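My grandmother kept her tea in a coffee can, so I came late to the idea that tea deserves furniture. Then I moved to Claten, a town with 3,425 people and an amazing number of kettles, and I fell hard. I now drink the stuff all day long (the smoky kind before lunch, mint after), and I've stopped pretending I can give it up.

My neighbor Itzel Contreras got me started. She brought over two bags of black tea one September and told me to throw out whatever was in my cupboard. I did! It was mostly dust from three apartments ago. 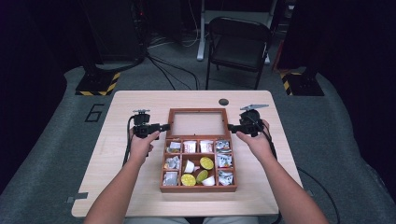
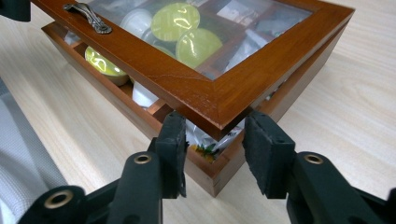
A wooden box with a lid and compartments

CLATEN, March 2025

So what do you put in a tea box? I asked Crescencio Arellano, who has run the tea counter at Bruvham longer than I've been able to drive. "What you'll finish," he said, and went back to weighing oolong. He sells wrapped bags for boxes and loose leaf for tins, and he gets a little stern if you mix them up.

My own rule is to keep mint away from everything else - it gets into the black tea, and then every cup tastes like toothpaste. Chamomile is friendlier. Fruit teas I buy for guests, and guests never pick them, so I have a lovely old hibiscus collection if anybody wants it.

Itzel still checks my cupboard when she visits. Last time she took the hibiscus home with her.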